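31 December 2022

Last lab day of the year, and Fiachra wants the pouring result in the Zondulness draft before midnight.

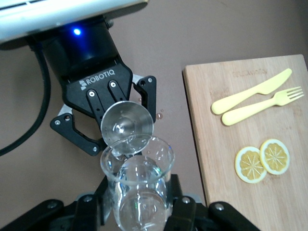

I don't trust the 925 score. Fiachra's method gives 100 points for a glass that ends up upright and full enough, and takes nothing off for what lands on the table. There are drops sitting by the upper gripper's finger and the scoring doesn't know they exist. It also has the rim of the top glass pressed right onto the bottom one, so I'm not sure we're testing pouring at all – more like leaning one glass on another. Ans Verstraete read it the same way and asked for a gap between the rims. Fiachra says that's a different paper. Maybe.

Rescored the December runs my way and got 60 where he had 70. He calls that noise. I'd want the Jillov set done again before I put my name on it.

Home late, no colour left in my face. Draft still not sent.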